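Home | Visits | Shop Floor | Letters | Archive
Search this site Go
Print this page | E-mail this page

Can it fold the wash yet? A visit to the Skurow open day

23rd November

I run the linen room for a small hotel, and I went to Suvisberg to find out if a machine could take over any of our folding. Skurow opens its workshop to visitors once a year. Entry was free, the coffee was not, and the parking lot at Gruvero next door filled up early. I got a badge, a map and a seat near the folding bench.

The bench was the part I had come for. The other rooms had a pallet wrapper and a bin sorter, and I gave them a few minutes each.

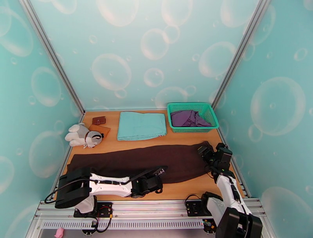
Our hotel does 1,386 pieces in a busy week, and most of them are flat. Towels and pillowcases are dull work but quick, and a new hire learns them in a morning. What slows us down is anything that arrives in a heap, like the purple cloth crumpled up in the green basket at the back of the bench. Someone has to find an edge before any folding starts. I asked if the arms could take a piece out of a basket and find that edge. The answer was "sometimes," and I was told to ask again in April.

Radka Zupan gave the talk. She was clear about what the bench is for and did not try to sell us anything. Cloth is hard, she said, as it never lies the same way twice, and a box or a bottle is much easier to plan for.

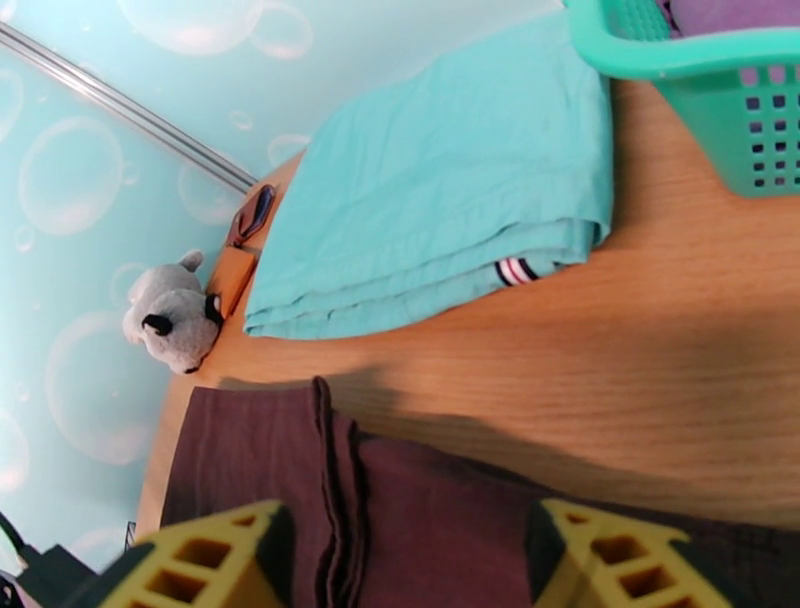 Dark cloth at the fingers, with the folded turquoise one farther back.

I asked about the fingers. Our sheets snag on everything, including the trolley, and I wanted to know how often a machine would tear one. She had no number for torn pieces. She did say that picking up a single layer is a separate problem from picking up cloth at all, and that two layers often come up together. We have the same trouble with thin pillowcases. 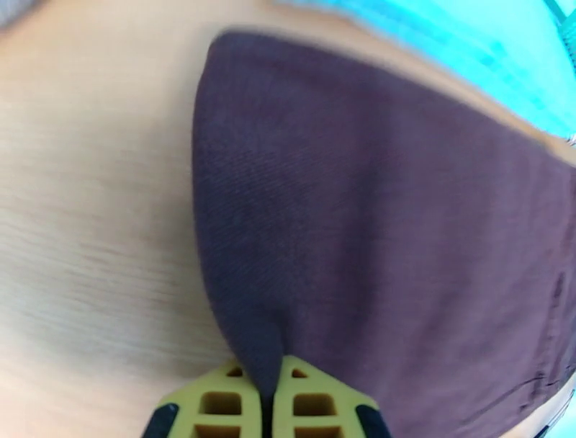
One corner pinched between the yellow fingers.

A man from Dumitrescu asked about price. He was told the arms cost less than the hours spent setting them up. He wrote that down, and so did I. My own sum is simple: we have 3 people on folding in high season, and I could not send any of them home on what I heard.

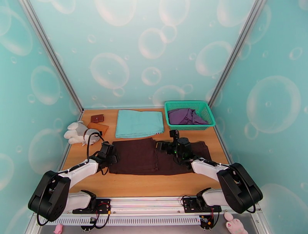 Marek Tóth thought I was being too hard on it. He said a shop with one size of towel and a patient owner could make use of a bench like that well before a hotel could, and that I should stop comparing it with my fastest folder. I said my slowest folder also answers the phone.

I will go back next year. The map has a mistake on it, by the way: the entrance is on the river side.

Print this page | E-mail this page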